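Subject: Re: [neighbors] Getting to the Wiva shop for drop-off

Nhyira Aryee wrote:
> Hi all, my brakes are squealing and somebody on here said the Wiva
> garage is good, but I drove up and down Noguchi twice this morning
> and couldn't find the entrance. My map app put me behind the carpet
> place. Is it on Noguchi or Sisley? And can I leave the car before
> they open? I need to be at work by 7.

Hi Nhyira,

You were so close! The mailing address is 340 Noguchi, but you can't get a car in from that side anymore, it's just the office door and a bike rack. Go one block past it, turn right on Sisley, and then it's the second driveway on the right, after the tire place with the yellow sign. If you hit the railroad crossing you've gone too far (I've done this, and there's nowhere good to turn around).

Early drop-off is fine. Pull into one of the 4 spots along the fence, fill out an envelope from the box by the side door, put your key in and push it all the way through the slot. Write your cell number on it in BIG letters, because they called my old landline for most of a day once. And don't block the roll-up door, the tow truck comes in that way.

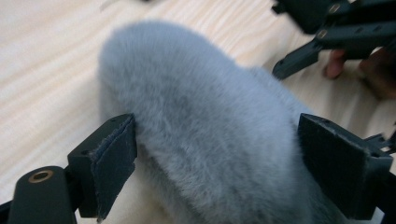
For getting to work, the bus stops right at the corner of Sisley and takes you downtown. Coming back you'll want the stop across from the bank, and then it's a short walk.

As for the brakes, I paid a bit under $600 for front pads and rotors on my wagon in December, and they showed me the old ones without my asking. Ask for the quote before they start though, they're good about it but they do forget. They close for lunch too, so don't plan on a noon pickup!

Let me know if you want a ride over there, I'm home most mornings.

Dee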